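Do Reminder Signs Make People Return Shared Tools?
Project report by Leopold Eberhard

Most advice on tool libraries says the same thing: put up a clear sign and people will bring things back. I doubted this, and after a term of checking I still do.

The Tremar tool library lends hand tools to anyone who signs the book. In June we hung a sign over the checkout desk asking for returns within 9 days. I then followed 60 loans from the book, and 51 came back on time. That sounds great until you ask what the rate was before the sign. The old book has no return dates for most loans, so there is no fair number to compare it with.

A screwdriver in a shallow plastic basket
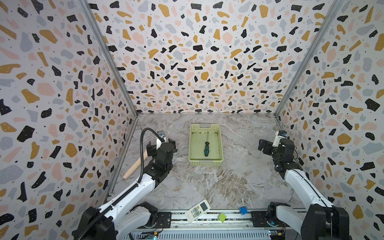
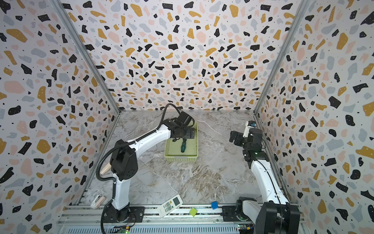
Reading time: 2 minutes

Leitner, the neighborhood newsletter, wrote that the sign "solved" the problem. I don't see how anyone could know that. The people who borrowed in June were mostly regulars, and regulars tend to bring things back anyway. The weather was good too, so it was easy to walk over.

I also asked borrowers if they had read the sign. Many said yes. When I asked what it told them to do, several gave a return time that was wrong. One man thought it was about parking.

The sign may do some good. My numbers can't show it either way, and a poster printed for 3000 homes, as the Moltov street group wants, seems like a lot of paper for a guess.

A better test would use two desks, one with the sign and one without, and a book where the return date gets filled in every time. I would also want new borrowers in both groups. The late loans were all small tools, mainly tape measures and pliers, and I have no good explanation for that yet.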